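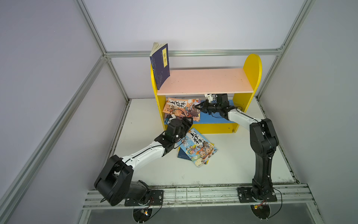
**Selosley Manipulation Group** · bench thread, June

Right, gripper week! We've got two arms bolted to the front rail, one small yellow bookshelf, and a stack of books that don't want to be picked up. I'm posting as I go, so expect typos. 🧵

---

The question we're trying to settle: do we stay with the Tisance fingers we've had since last year, or move over to the Zevent ones? Takumi Ogura wants Zevent. I started the week wanting Tisance. We have a small bet on (biscuits).

---

Why books? They're floppy, the covers are slippy, and they lean on each other in a way blocks never do. Zhuangzi is up on the pink shelf and the comic histories (上下五千年, big cartoon covers, I love them) are at the lower levels, one leaning on the blue shelf and one on the floor on top of a dark blue book.

---

The floor one is the nasty one, by the way. You've got a tilted book with another book under it, and if you come in too low you grab both. Sneha Pant says just grab both and sort it out later. Sneha is not writing the controller.

---

Tisance first. Lovely on anything standing up with a bit of air either side. You slide in, close, lift, done. On the leaning comic they kept catching the cover and opening it, so you end up holding one page like a very careful librarian.

---

Zevent: thinner at the tip, so they get in behind a spine much more easily. But they flex! I could see it on the heavier books — the tip bends and then the book swings. Fine if you're slow. We are not always slow.

---

Numbers, for those who asked. 100 picks per set, same books, same starting spots. Tisance dropped 10. Zevent dropped 4. So yes, Takumi is winning and has already chosen the biscuits.

---

The bit I care about more is the lower shelf. The pink board sits right over where you want to work, and a gripper has to go in nearly flat. Tiny fingers poking upwards will find that board every time. I've now tuned the approach height twice and I'm still fussing over it.

---

Refilwe Du Plessis asked whether we need both arms for this. For one book, no. For putting a book back between two others, I'd really like one arm to hold the gap open. The trouble is keeping the elbows out of each other's way, and the white links are longer than you think when they both lean in.

---

Controller chat, briefly. We swapped the old position loop for the Oshima one, which gives a bit when it meets something. Much kinder on covers! It also sags a touch at full reach, so I've put in a small offset. Nayeli Urrego has a neater fix and I'm going to steal it.

---

Cable moan: the loop at the wrist on the left arm. It snags on book corners. I've moved the clips along the link and it still wants to be in the way. If anyone has a tidy routing for a wrist that turns a lot, please send pictures, drawings, anything.

---

Someone asked about the cameras. Katsuhiko Nakajima is comparing a wrist one with a fixed one, and that's his thread to write. My only opinion is that dark book covers are a pain for both.

---

Where I've got to: Zevent tips, Oshima controller, slower on the heavy books. Next I want to try a rubber sleeve on the tips to see if it cuts down the swing. I'm in on Sunday to run it while the lab's quiet, will add the results under here.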